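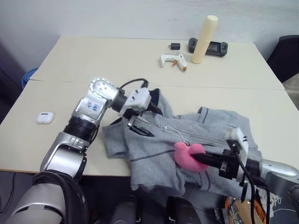

Step 1: Empty the pockets and close the zipper

Before you wash a hooded sweatshirt with a zipper, put your hand in every pocket. A single paper tissue is enough to make lint over the whole load. Then pull the zipper up to the top, so the teeth do not scratch the other clothes, and tie the cord in a loose bow.

Step 2: Turn it inside out

The outside of the fabric suffers the most from rubbing. If you turn the garment, the small balls of fiber will form on the inner side, where they disturb no one. Sleeves must be turned completely, also the cuffs. 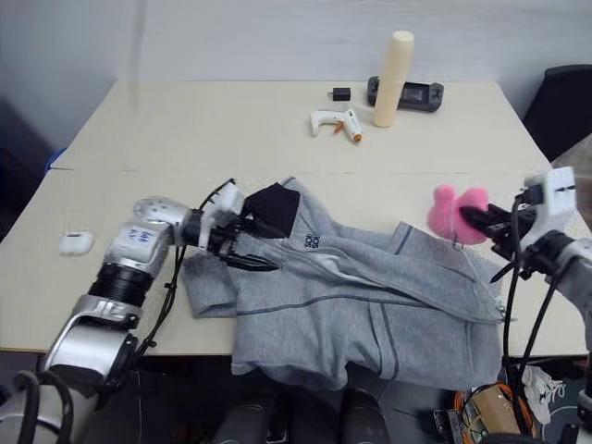 If there is a stain on the collar, treat it now. I put a few drops of liquid soap on it, rub softly with two fingers and wait 10 minutes. Please do not use a hard brush, it pulls the threads out.

Step 3: Wash cool and not too full

Choose the gentle program with cold water. Fill the drum only to the half. My old Hämmerli machine has a button for fewer turns, and I set it to 500. The water stays longer in the cotton then, but the cuffs keep their shape much better. Use a liquid detergent – I buy Vindura without perfume – and leave out the softener.

Step 4: Dry flat

Shake the garment two times, turn it back to the right side and lay it on a towel. Pull the front edges with your hands until the zipper is straight.
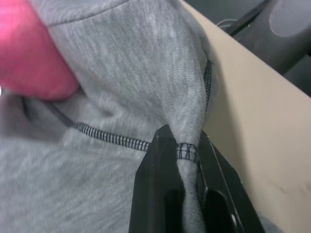
Gray cotton and strong colors should dry separately, at least in the first few washes. I learned this with a white shirt, which is now a cleaning cloth. In my apartment a thick hood needs about 14 hours near an open window. Turn it over once in the evening.

Step 5: Remove the small balls

When everything is fully dry, hold the fabric tight and move a fabric comb in one direction only. Start under the arms. The comb from Cestach has fine teeth and is good for thin knits, for a heavy sweatshirt I take a wider one.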